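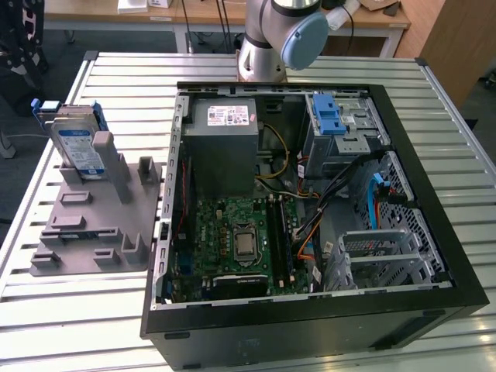

PC tower on the bench at the Purves open day, drive in its caddy in the fixture to the left

Purves open day - anyone else go?
Started by mudlark_70, 5 October 2025

mudlark_70
Back from the open day at Purves, feet killing me. Quick write up before I forget it all.

Main thing was the PC strip-down cell. Old desktop on its side, lid off, arm at the back of the table, and the job is drives and memory. Talk was by Somtochukwu Yusuf, who runs the cell. Good speaker, didn't read off slides. Took questions all the way through which meant it overran, no complaints from me.

They do the drives first. Blue plastic caddies, so the arm gets something decent to hold and the drive goes upright in a slot on that grey printed plate. Then RAM. Then they'd like to do the cards and the power supply but that's "next year" apparently.

Tea was free. Parking wasn't.

kettlering
Was there for the afternoon slot. Did yours work? Ours did the drive fine, then sat there for ages on the RAM clips and he had to restart it. Second go it managed one stick.

mudlark_70
Morning one did the drive and both sticks. Bit slow. He said the clips are the worst part of the whole job, every board maker does them differently.

Grumbleweed
So a robot took a hard drive out of a computer. I can do that with a thumb.

kettlering
Can you do 600 a month with your thumb

Grumbleweed
Did they do 600 a month?

kettlering
That's the target he gave. He didn't say they'd hit it tbf.

Grumbleweed
Right so no then. Seen this before. Went to the Worance demo in March, same story, lovely arm, one tower they know inside out, everyone claps. Ask them to do one off the back of a lorry with a bent case and half the screws rusted in.

tansy_b
Somebody did ask that! Woman near the front. He said bent cases go to a person, they don't even try. Thought that was a fair answer. And the lids come off by hand anyway before it gets to the table, he was quite open about it.

Grumbleweed
Then it isn't automation, it's a person with a very dear helper

tansy_b
Most factories are that

solder_and_sorrow
Question for those who went. What's the plate made of, is it just ordinary printed stuff? We have a similar thing at work for laptop bits and the slots go sloppy after a few weeks. Arm puts it in crooked, next pick misses, whole thing stops.

mudlark_70
Printed yeah. Didn't ask what in. He did say they reprint it whenever the drive starts to lean and that it takes under a day. There's posts and blocks all over it as well, I assumed for other parts but didn't get an answer, someone's kid was asking if it could play chess.

solder_and_sorrow
Ta. Reprinting is what we do too. Was hoping for something cleverer.

kettlering
The software bit was Plurkex, if that helps. He had it up on a screen for a while, you teach it the positions then it corrects off the camera. Looked ok. Menus were tiny.

solder_and_sorrow
We tried Plurkex and dropped it. Fine until the light changes. Teh window side of our shop was useless after lunch.

kettlering
Theirs was indoors away from windows so wouldn't show up I suppose

hobnob_dave
Whats with all the cables? In the photo there's yellow, black, an orange one, blue one. Surely the arm snags on that lot. I've had the skin off my knuckles in cases tidier than that

mudlark_70
Asked him exactly this. They leave them in on purpose for demos, says there's no point showing it on a case nobody would ever send in. It goes round the bundle if it can see a gap, and if it can't it stops and beeps. It beeped once on ours. He unhooked something and off it went.

Grumbleweed
"stops and beeps"

tansy_b
Better than stops and rips the socket off the board, which I have personally watched a Prutora rig do

Grumbleweed
ok that I would have paid to see

hobnob_dave
Is there another day? Missed this one, only saw the poster when it was over. It's a 20 minute drive for me so no excuse really

mudlark_70
They had a sign-up sheet by the door. Spring I think, no date on it. Worth ringing them. Places go, there were 70 down for the morning and not really the room for it, if you were at the back you saw heads.

kettlering
Get there early and stand on the left, you can see the drive go into the slot from there. From the right you mostly get the side of the case.

hobnob_dave
Cheers. Do they let you bring your own machine in? Got a couple of old towers in the garage

tansy_b
There was a cage for drop-offs outside. Not for the demo though, just recycling. Wipe your drives first!! They say they do it but I would still wipe them

Grumbleweed
Might go to the next one. With a bent case.

mudlark_70
Please film it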